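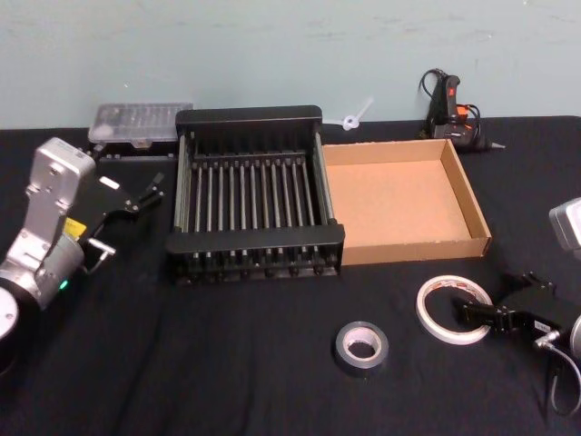 Budget night again, and I've eaten most of a bag of pretzels over one spreadsheet. Sreekumar wants the equipment plan for next year by January, with every line either defended or gone, and I have been defending and un-defending the same line since supper. It's the grippers. We have the plain black ones with two short fingers on both arms, and Festov will happily sell us a fancier pair with softer tips and a force sensor in each finger, and oh, I want them! But then I look at what we ask the arms to do all day, which is rolls of tape, a dish rack, a shallow cardboard box, and I can't make the case with a straight face. A roll of duct tape does not need a sensor. Karthik says I'm thinking too small and that I should be buying for the jobs we'll have next year. Maybe! He isn't the one typing the numbers in.

So tonight the fancy grippers went down to the "if there's money left" section, which is where I put things I'm too soft to delete.

The other thing is the spares. We have no spare cables at all, and this bothers me far more than it bothers anyone else. If one goes, that arm sits there until the mail comes. Remedios got a quote from Skoryk and the lead time is 11 weeks, which made me put down my pretzel. Eleven weeks with one arm! I've put in two full sets, and if Sreekumar crosses one out I'll live, but I'm going to make a face about it.

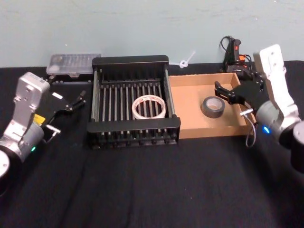

Then there's the table. Roxana would like a proper work surface with a grid of mounting holes, and she sent me a link to one from Skulia that costs more than my first car. I do see her point. The cloth wrinkles and she's forever tugging it flat before a run, and then it creeps again. But a new black cloth costs 30 dollars, and I could buy her a fresh one every month of the year and still be nowhere near the Skulia price. I wrote back "can we try clamps?" and got a thumbs up with no words, so I don't know if she's happy or just tired. I'll ask her properly tomorrow — she deserves better than a text.

Gilberto's list was the easiest, bless him. More tape, more cable ties, glue sticks, another organizer box with compartments. The whole thing comes to 98 dollars and I approved it before I'd finished reading. I wish they were all like that. (He also wrote "chair?" at the bottom with a question mark, and I've decided to say yes to the chair.) 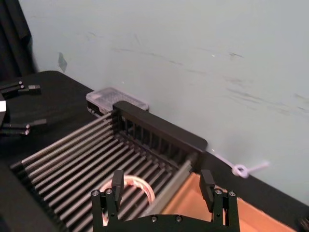 Vol. 2, p. 30

New page, same night, it's 11 p.m. and I should be in bed. I went back and looked at the wrist cameras, because I'd left that line blank. The view from down there is pretty good up close, with the fingers and the rods of the rack all in it, and I'd been ready to ask for better ones. Now I think I'd sooner spend it on a service visit. Hotedness does a yearly checkup for both arms, and Remedios has been asking for one since before I took over the budget. She asked nicely every time, too, and I kept moving her down the list.

So: service visit in, cables in, chair in. Table is a maybe. Grippers are a maybe of the very hopeful kind. I still have to work out the shipping, and I have a bad feeling I added the tax twice on the Skoryk quote. Will check it in the morning with coffee, before Sreekumar gets in.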